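Ticket 491: handheld gripper, left finger lags the right on closing
Status: open, waiting on a part
Opened: Nov 25, 2024
Project: Kirora (shared bench, Stullton workshop)

Hi all, me again with the Kirora gripper. I'm writing this up as a log because I keep forgetting what I've already tried, and because whoever picks it up after me shouldn't have to start from zero like I did.

The short version: when you squeeze the trigger the right finger gets to the middle first and the left one comes in late. With a fat object you barely notice. With anything thin and flat it's a pain, because the right finger shoves the thing sideways before the left one shows up, and by then it has spun off at some weird angle.

It didn't do this in May when I put the first set of fingers on. Since then I've changed the foam pads, redone the linkage and swapped the trigger spring, so yes, I know, too many changes at once. I did write the order down somewhere. I'm still looking for that notebook.

First thing I did was swap the pads left to right in case one was thicker than the other. No difference at all. The lag stayed on the left. I also checked that the glue hadn't squished out at the back of the pad and into the joint (it did that to me once on the old build and I lost a whole evening to it). Clean this time.

Next was the joint screws. I backed both off a quarter turn and worked the fingers by hand with the trigger link disconnected. Both swing freely, and if anything the left one is the looser of the two! So I was pretty sure at this point that the fingers were fine and the trouble was further back.

For testing I settled on the slotted spatula, the one with the tan grip. It's flat, it's light, it slides easily, and it shows up the problem better than any of the blocks I'd been using. I lay it down at a slant between the fingers, open all the way, then close slowly and watch which pad touches first. 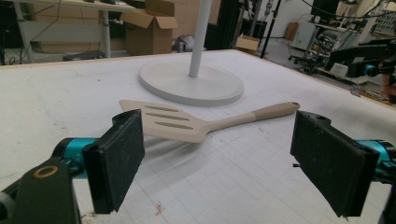
I ran that over and over with the tool resting on the table so my wrist wasn't part of it. Right pad first every time. Then I flipped the spatula end for end, in case the handle being heavier or grippier had something to do with it. Right pad first again. So it isn't the object and it isn't me, which was a relief, since my money had been on me.

After that I opened up the body and had a look at the linkage. Both fingers are driven off one sliding block, with a short rod going out to each side. The right rod is snug. The left rod has play where it pins into the block, enough that I can wiggle it with a fingernail and hear it click. When you pull the trigger, the block has to travel through all that slop before the left rod starts moving, and there's your lag.

I pulled the pin and compared it with a spare. The pin looks okay to me. It's the hole in the printed block that has gone oval. I printed that block in a hurry, with the layers running the wrong way for the load, and I remember thinking it would do for a week or so. Oops.

Things I tried to get by without a reprint:

A wrap of tape around the pin. Worked great for maybe ten squeezes, then it bunched up and the left finger jammed half open. Please don't do this, it took me ages to pick the sticky bits out.

A drop of super glue in the hole, left to set, then drilled back out by hand. Better! The lag shrank to where I had to look for it. I logged 219 closes before I could feel the click coming back, so it will get you through an afternoon if you really need the gripper, but I wouldn't call it a fix.

A stiffer trigger spring. Made my hand hurt and changed nothing.

What I want to do now is reprint the block lying on its side, with the hole opened up for a little brass sleeve. Desent has the sleeves in a pack of 54, and I've ordered one pack, so there will be plenty left over if anyone else has printed joints going sloppy. I've also redrawn the block with 3 mm more material around each pin hole. It still clears the body on my screen, but I haven't tried it in plastic.

One question for whoever has used the Barbosa printer lately: is the bed still lifting at the back corner? I'd like to run the block there overnight, and I don't want to come in to a plate of spaghetti. If it's still acting up I'll use the slow one and just be patient.

Until the sleeves arrive the gripper is okay for big soft stuff. Please skip the thin things, and if you hear clicking from the left side, stop squeezing and add a line to this ticket with what you were picking up.

Update, same evening: found the notebook. The linkage was the last thing I changed, after the pads and the spring, so that fits. I'm leaving the ticket open until the new block is in and I've run the spatula test again in both directions.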